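Course Handout 10: Preparing and Dressing the Work Surface
Textile Care and Presentation, Introductory Module
Salazar School of Domestic and Hospitality Arts

Students should read this handout before the practical session and bring it to the workroom. It replaces the shorter sheet issued in earlier terms. The assessed portion of the session covers laying, squaring, and smoothing a plain cloth on a flat surface. Decorative folding and napkin work are taught in a later unit and are not required at this stage.
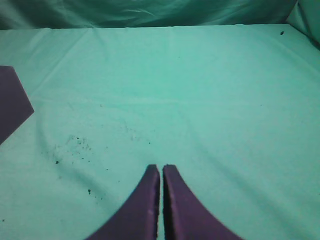
Salazar, October

1. Purpose of the covered surface

A plain cloth gives the worker an even ground of a single color against which small items, loose threads, and stains are easily noticed. It also protects the surface underneath from scratches. Pale greens and blues are preferred in this course. White shows glare under the workroom lights, and dark cloths make it difficult to judge whether a crease has been removed.

2. Terms used in this unit

Fold crease: a line left by storage. It is usually long and straight, and it often crosses a large part of the cloth. In the mint green cloth at the head of this section, a crease of this kind runs almost straight across, with a few diagonal wrinkles in the area above it.

Wrinkle: an irregular line caused by handling or by uneven tension. Wrinkles are short in most cases and may lie at any angle.

Drag line: a fine wrinkle produced when one part of the cloth has been pulled more tightly than the part next to it. Drag lines tend to appear in groups.

Students are expected to use these terms correctly in the written log. "Crumpled" and "messy" are not accepted as descriptions.

3. Laying the cloth

Clear and wipe the surface. Allow it to dry fully. Place the folded cloth at the center and open it outward, one fold at a time, keeping the hands flat. Do not shake the cloth open over the table. Align one long edge first, then the opposite edge, and leave the short edges until last.

Once the edges are square, smooth from the center toward each side with the palm. Light pressure is sufficient. If a wrinkle moves ahead of the hand and does not disappear, lift the nearest edge, let the fabric settle, and lower it again.

4. Tension

Beginners commonly pull at the corners. This removes the broad wrinkles and introduces drag lines, which are harder to correct. A cloth may be mostly taut and still require attention — the upper right of the next illustration should be studied with this in mind. 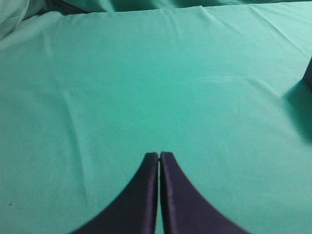 Fig. 2. Teal-green cloth with soft creases and a cluster of fine wrinkles, upper right.

To release a group of drag lines, loosen the edge nearest to them and smooth inward. The opposite edge should not be pulled to compensate. Work on one area at a time, and check the whole surface from a low angle before moving on.

5. Storage creases

A storage crease will seldom yield to the hand alone. Where the care label permits, press the cloth on the reverse side at a low setting before laying it. Soft or fuzzy fabrics should be pressed through a second cloth so that the surface is not flattened. Cloths kept on a roll do not need this step, and the workroom is gradually moving its stock to rolls for that reason.

6. Written log

Record the type and position of each remaining line, the action taken, and the result. Logs are submitted through the Pralo page for this unit by 10 p.m. on the day of the practical. Late logs are marked but cannot receive the highest grade. The log carries 20 points.

Reading: Unit reader, section on plain cloths, through page 157. The section on pressing is optional.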